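We use cookies to improve your experience on this site. Accept | Manage preferences

Speaker notes – Student Manipulation Project, Skollness Technical College
Presenter: Sadia Rana, course coordinator
Last updated: Sun 25 February

Opening (keep brief)

Good afternoon, and thank you to the department for the invitation. My remarks concern the second-year manipulation project, which ran from the start of the academic year through December. The project carries 17 credits and is assessed by demonstration and written report. Students work in teams of up to five. Please hold questions on grading until the end, when Dr. Lambrechts will join me.

Slide 2 – The workshop

Teams work in a shared workshop among the benches, parts bins and equipment used by other courses. The college considered a separate laboratory and decided against it. Students are expected to plan their sessions, book a station and leave the table ready for the next team. 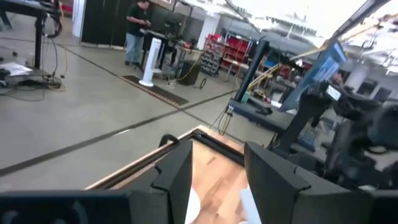
Each team receives a written safety briefing before its first session and signs it. The briefing covers the emergency stop, the reach of the arm and the placing of cables. Kulsoom Gilani revised the text this year, and the new version is one page long. Copies are at the back of the room.

(Pause. Ask whether anyone present teaches in a shared space.)

Slide 3 – The assignment

The task is to handle bowls on a table with a pair of grippers. Household objects were chosen on purpose. A bowl has no flat side to hold, its rim is curved, and a small error in height can mean a missed grasp. Students had previously worked with the Trovum block set, and most of them reported that the move to rounded objects was the hardest part of the term.

Teams recorded 428 attempts in total. Every attempt was logged, including those stopped by the operator. The log sheet asks for the starting position, the approach chosen and the reason for stopping, if any. 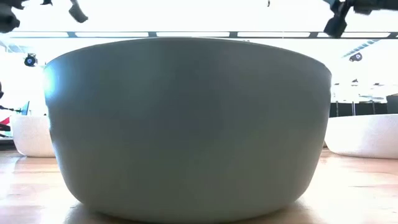
Approach height was the subject of much discussion. Shamim Kiani's team argued for a slow descent from directly over the rim. The Surlow team preferred to come in from the side – a shorter path, but one that left less room for correction. Both reports are in the course archive, and I recommend reading them together.

Slide 4 – Assessment

The demonstration counts for 56 percent of the final mark and the report for the remainder. A failed grasp does not in itself lower the mark. Examiners look for a clear account of what was tried and why the plan was changed. Ruby-Lee Donnelly has prepared the marking guide, which external examiners may request from the office.

Slide 5 – Next year

Station bookings will open earlier. The report template will be shortened. We also intend to add a mid-term review with another team present.

(If time is short, skip to questions.)

3 comments | 12 shares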